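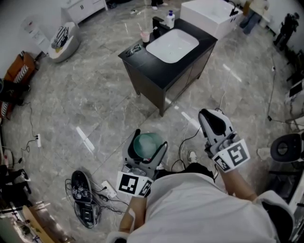

Startseite | Produkte | Badmöbel | Anleitungen | Ersatzteile | Kontakt

4. Aufstellen und Einrichten des Waschtischs

Dieser Abschnitt gilt für den frei stehenden Waschtisch Zoubi mit Einbaubecken. Der Unterschrank muss vollständig montiert sein (siehe Abschnitt 3). Zum Aufstellen werden 2 Personen benötigt.

4.1 Standort

1. Den Boden fegen und trocken wischen. Auf Fliesen die Filzgleiter unter den Füßen gegen die beiliegenden Gummigleiter tauschen.
2. Den Waschtisch an den vorgesehenen Platz heben. Nicht schieben, die Füße können sonst ausbrechen.
3. Zur Badewanne mindestens 50 cm Abstand halten.
4. Wasserwaage auf die Abdeckplatte legen, erst längs, dann quer. Unebenheiten an den Stellfüßen ausgleichen.

Hinweis: Steht ein Fuß auf einer Fuge, den Schrank um einige Zentimeter versetzen und erneut ausrichten.

4.2 Becken und Armatur

1. Eckventile schließen.
2. Armatur mit Dichtring von oben einsetzen und von unten handfest verschrauben.
3. Anschlussschläuche ohne Knick zu den Eckventilen führen.
4. Ablauf und Siphon verbinden, Dichtungen auf geraden Sitz prüfen.
5. Eckventile langsam öffnen und das Wasser laufen lassen. Alle Verbindungen mit einem trockenen Papiertuch abtasten.

Achtung: Die Armatur nicht mit der Rohrzange anziehen. Kratzer in der schwarzen Beschichtung lassen sich nicht ausbessern.

4.3 Ablage einräumen

1. Den Seifenspender rechts hinter das Becken stellen, Linkshänder entsprechend links.
2. Zahnputzbecher auf die andere Seite stellen, nicht auf den Beckenrand.
3. Brillen und Schmuck möglichst nicht auf der Platte ablegen. Wenn doch, die Brille mit den Gläsern nach oben.
4. Benutzte Becher ausspülen und kopfüber auf einem Tuch abtropfen lassen.

4.4 Pflege

Die Abdeckplatte mit einem weichen, feuchten Tuch abwischen und nachtrocknen. Kalkränder am Becken mit verdünnter Zitronensäure lösen, nach kurzer Einwirkzeit gründlich abspülen. Für die Holzteile eignet sich das Pflegemittel Ploltex.

Achtung: Keine Scheuermilch und keine chlorhaltigen Reiniger verwenden. Zitronensäure nicht auf die Armatur bringen.

Ersatzdichtungen und Gleiter sind über das Lager Tristbridge erhältlich. Bei Bestellung bitte die Artikelnummer vom Aufkleber an der Schrankrückwand angeben.

Drustcombe Badmöbel, Stand: 22. Januar 2019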